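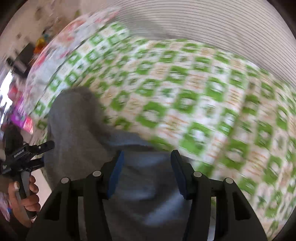
**Norma Grerkari** (también *pauta Grerkari*) - conjunto de buenas prácticas para la manipulación de textiles domésticos con pinzas de mano y, por extensión, con brazos automáticos. Redactada en Akonport por el taller Chukwu. No es norma oficial. Uso voluntario, bastante extendido entre equipos pequeños.

## Alcance

Ropa, mantas, toallas, fundas. Prendas blandas sobre superficie también blanda: cama, sofá, colchón. Quedan fuera el calzado, los cinturones y todo lo que lleve piezas rígidas. Las cortinas colgadas entraban en el primer borrador - se quitaron luego.

## Requisitos generales

- Trabajo a 2 manos, una pinza en cada una. Con una sola pinza la toma se anota como parcial.
- Las almohadillas de las dos mordazas, enfrentadas y limpias. Pelusa fuera antes de cada serie.
- Tornillería revisada al empezar el turno. Un tornillo flojo para la sesión, sin excepciones.
- Prenda cogida por el pliegue, nunca por una sola capa si el tejido es grueso.
- La tela de debajo no se pellizca. Si pasa, soltar y repetir desde el principio.
- Cierre lento. Apertura completa antes de retirar la mano.

El color de la prenda debe distinguirse del fondo. Tela lisa sobre colcha estampada es combinación admitida; estampado sobre estampado, solo en el nivel 2.

## Registro

Cada sesión lleva ficha: tipo de prenda, superficie, luz, operador (por código, sin nombre). Límite de 108 tomas por sesión, con pausa obligatoria a la mitad. Las tomas borrosas por movimiento no se borran - se marcan. Este punto ha sido el mas discutido, varios equipos las eliminaban por costumbre y luego faltaban justo los gestos rápidos.

Las almohadillas se cambian a los 3000 cierres o antes si hay brillo en la superficie. La cuenta va en la ficha de la herramienta, no en la de sesión.

## Viviendas

Apartado propio, añadido en marzo. En casas habitadas: consentimiento por escrito de quien vive allí, retirar documentos y fotos familiares, no mover muebles sin preguntar. Los objetos de fondo pueden quedarse (cajas, estantes, cojines) siempre que no estorben el recorrido de las manos. Con ventana de frente, anotar contraluz. Persiana a medias si se puede.

## Adopción y críticas

Zeltel la aplica en sus prácticas internas con cambios menores, sobre todo en la ficha, que redujo a una cara. Otros talleres de Akonport usan solo los requisitos generales y dejan el registro a criterio del operador.

Críticas habituales: no define bien qué es un pliegue "grueso", no da fuerza máxima de cierre, y el nivel 2 esta poco desarrollado. Chukwu mantiene una lista de enmiendas abiertas. La de la fuerza sigue pendiente.

## Véase también

- Doblado automático de ropa
- Pinza paralela
- Seguridad en teleoperación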